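The water meter at the foot of Hemell Road recorded a flow of 6 liters per minute between two and four every morning. In a town of 2,000 people, that was small enough to be ignored, and it had been ignored since January. Retno Purba was assigned to find it.

She began with the drawings. The drawings showed a cast iron main, laid in two sections and joined at the Nugroho bakery by a flanged coupling. They also showed a valve that had been paved over and a house that had burned down before she was born.
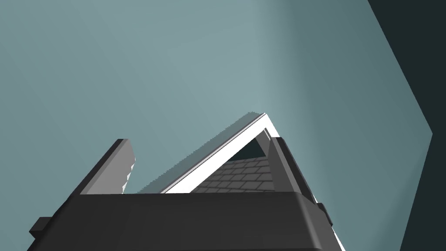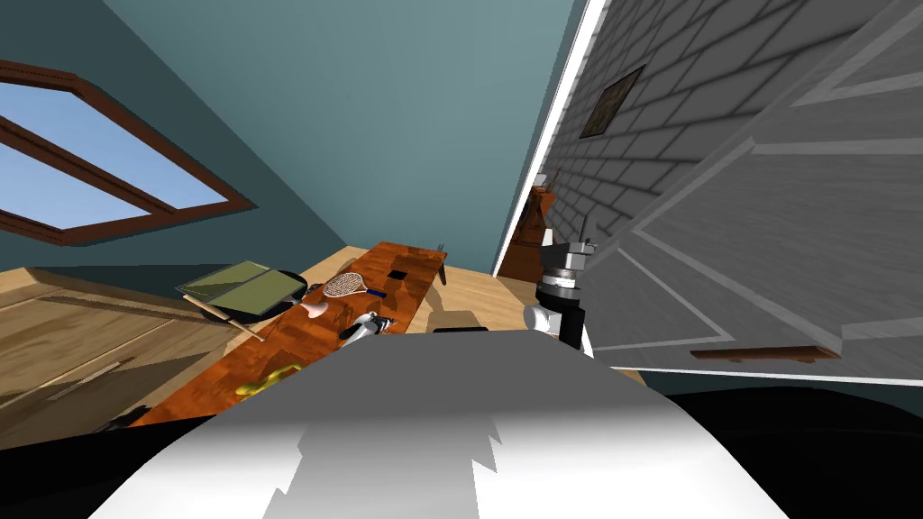 *Two computer renderings, both with gripper hardware in view.*

She closed the valve at the top of the road at two in the morning. The flow at the meter did not change. This meant either that the valve did not seal or that the water was reaching the lower section by another route. She wrote both possibilities in the log and opened the valve again, eleven turns counterclockwise.

Yoga Pelupessy held the flashlight. He had worked on the network for longer than the log had existed, and he kept his own record in a school notebook with a Ceritz sticker on the cover. The notebook was arranged by smell, season and the names of dogs. Retno had asked to copy it into the system. He had said that the system had no column for dogs.

"Try the listening stick," he said.

The listening stick was a steel rod with a wooden cup at one end. She placed the tip on the first hydrant and put her ear to the cup. A pipe under pressure with no leak gives a low, even sound, mostly from traffic and pumps. A leak adds a hiss. The pitch of the hiss depends on the size of the hole, the pressure behind it and the material of the pipe. At the first hydrant there was no hiss. At the second there was one, faint. At the bakery it was fainter.

She marked the second hydrant in chalk and paced back toward it. The ground was dry. The soil there was river gravel, and gravel will carry a leak away for years without showing it at the surface.

"My father dug here," Yoga said. He pointed the light at a patch of sidewalk slightly darker than the rest. "He put in a branch for the Flesura laundry. It closed the same year."

"There is no branch on the drawings."

"No. He was paid in shirts."

Retno put the stick on the dark patch. The hiss was loud enough that she lifted her head and then lowered it again to confirm. She held out the stick. He gave her the flashlight and bent down, slowly, one hand on the wall of the bakery's yard, and listened for a long time. She looked at her watch and recorded the time as 3:40.

"Is it the joint?" she asked.

"He never used enough packing," Yoga said. He did not stand up.

The bakery lights came on. A delivery van passed, and for a few seconds there was nothing in the cup but the van. Retno waited for it to clear. She drew the branch onto the sheet in pencil, a short line at a right angle to the main, with a question mark where its length should be. Under it she left room for the year and the installer.

"What was his name?" she said.

He told her, and spelled it. She wrote it down and asked him to check the spelling. He took the pencil, corrected one letter, and added the four shirts.

The crew would come at seven with the saw. She chalked a square on the sidewalk, wide enough for a man to kneel in, and went to the top of the road to shut the valve as far as it would go.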